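Try the ugly gripper first

I have spent the better part of this year comparing robot hands, and I want to argue for something that sounds backward. When you get a new gripper, don't give it a nice table and a nice wooden block. Point it at the floor. Reaching down to carpet from a standing-height arm is the most revealing work I know, and I wish more labs did it in the first week instead of the last.

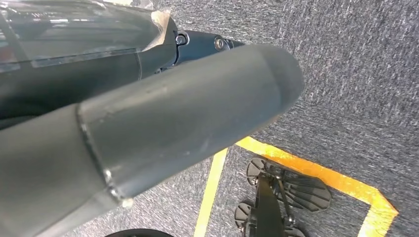
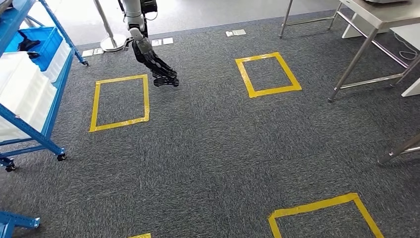
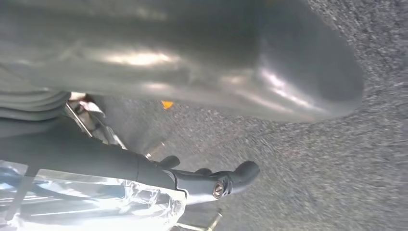 I should say where I'm coming from. I work on grasping at Biltmont, in a small group that buys, borrows and begs for end effectors and then tries to find out what they're good for. Our two favorites right now are the Flultero, which has several fingers and a great many joints, and the Hetiseck, which has two fingers and hardly any personality at all. Each has fans in our group. Soledad Montecinos would put a Flultero on her car keys if she could, and Ebbe Vik thinks every joint past the second is a future repair bill. I like them both, which makes me either the fair one or the one who can't make up her mind.

Most comparisons I read start with a table. The object is placed at a comfortable height, the arm comes at it from above, and there is a lot of room on every side. Then somebody reports a success rate. I have written reports like that myself and I'm not ashamed of them, but after a while I noticed that the numbers for very different hands were crowding together at the top. On our own bench, with 200 picks for each hand, the Flultero got 173 on its first outing, and the Hetiseck landed close enough that I couldn't have told you which one to buy. Elsa Salminen looked at the two columns and asked what decision they were supposed to help with. I didn't have an answer.

So we moved the work down, and I had more fun in the next month than in the whole season before it!

The floor changes nearly everything. The arm is stretched out toward the end of its reach, so small errors up at the shoulder turn into big ones at the fingertips. The surface has some give and a lot of texture. A thin part lying flat on carpet offers almost nothing to hold, and a finger that comes in a hair too low drags through the pile and takes the object along with it. None of this is exotic. It's what a person does every time a pen rolls off a desk, and we do it without a thought, feeling our way down until the nails touch and then pinching.

Watching a many-fingered hand try this is wonderful. You see at once how much of the hand was designed for the middle of the palm and how little for the last half inch of fingertip. You learn whether the wrist gets in its own way. You learn whether your controller knows the difference between touching the part and touching the ground, and in our case, for a good long while, it did not. We had tuned contact thresholds on the bench and been rather pleased with them. On carpet they fired early or didn't fire, depending on the angle, and we had to go back and think about what we were measuring in the first place.

Cameras are the other half of it, and I think they're the half people skip. A head view is great for planning. It shows the floor plan, the furniture, the whole approach, and it makes you feel you have the job under control. Then the hand comes down between the camera and the part, and the view you trusted is mostly a view of the back of your own gripper. The wrist cameras take over at exactly that point, and a wrist camera has its own opinion of what matters. A finger can fill half of what it sees. You start caring about how shiny the housing is, how a bit of clear plastic throws the light around, where a cable goes when the wrist turns. I've come to believe that a gripper and its camera placement should be judged as one thing. If a maker sends me a beautiful hand and leaves me no sensible spot to look past it, I count that against the hand.

Ebbe disagrees, and his case is a decent one. He says a camera mount is a bracket and a bracket is an afternoon's work, so you shouldn't mark down a good mechanism for it. My answer is that I have now spent far more than an afternoon on brackets. Every time you move the camera, the calibration goes with it, and the policy you trained last week has never seen the world from there. That's a real cost and it belongs in the comparison — even if it never shows up on a spec sheet.

There's a fair objection to all of this from people who run production lines. Ro-un Cho, who used to be at Dahlgren and has forgotten more about part feeding than I'll ever know, told me that if a part is on the floor, something has already gone wrong, and the right fix is upstream. For a line, sure. I wouldn't ask anyone bolting housings together at a fixed station to care how their gripper does on carpet. But a lot of us are building for rooms where people live and work, and in those rooms things are on the floor all day long.

I'd also push back on the idea that floor work is too messy to compare. You need a bit of tape so that the starting positions stay put, the same objects for both hands, and the patience to write down why an attempt failed as well as whether it did. We use 5 failure labels, and Elsa Hellström keeps trying to get me down to 2. I won't budge. "Closed on nothing" and "pushed it away" are different problems with different cures, and on the bench we hardly ever saw either one.

The many-jointed hand did some gorgeous things down there, by the way. It would tuck one finger under an edge and tip a part up so the others could close on it, and the whole group would cheer. It also got confused in ways the simple one can't. The simple hand was dull and steady, and when it missed, we could say why in one sentence. I still don't know which I'd buy. I do know what I'd be buying now, and in October, when the new fingertips are due, we're putting them on both hands and going straight to the carpet.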